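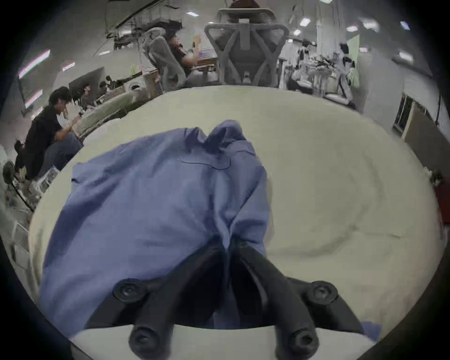 Do you button a shirt before you fold it? Top button and one in the middle, and leave the rest alone.

I offer that as my complete philosophy, Baltasar, and you may ignore it as you ignored my views on starch. But you asked the list about patch pockets, so I'll try to be useful.

On 8 July, near midnight by the look of it, Baltasar Soler wrote:

> I have read the Requena instructions twice and I still end up with
> a parcel that has a pocket-shaped lump in front. Blue work shirt,
> heavy cotton, one patch pocket. I fold it on the bed. Maite says
> the bed is the problem. Is the bed the problem?

Maite is right, and I hope she was gracious about it. A bed gives under your hands, so every crease you press goes in somewhere other than where you aimed. Use a table. Mine is round, which everyone tells me is wrong for shirts, and it's fine as long as you don't try to line anything up with the edge.

Now the pocket. Empty it first. (I have laundered a bus pass and a perfectly good pencil.) Lay the shirt face down, then reach underneath and pull the pocket flat from the bottom corners. Most of your lump is the lining of cloth behind the pocket riding up while you're busy with the sleeves. Fold each side in so the crease runs outside the pocket stitching -- if it runs through the pocket you get two layers bent against each other and they will never forgive you. Sleeves straight down the back. Then up from the hem in thirds.

The Requena method has you fold the sleeves first, across the shoulders. That's lovely for thin dress shirts. On heavy cotton it makes a hump like a small camel.

Iñaki Figueroa will be along shortly to say that work shirts belong on hangers. He has said so every summer I've been on this list. Iñaki, some of us have one closet rod and a spouse.

As for the folding board Keith Bainbridge was selling from his Kisdale box, I borrowed it. It folds beautifully, and to exactly one size, which is smaller than my shirts and larger than my drawer. It's back in the box.

Vega Alcaraz

623 views
8 replies
Share this message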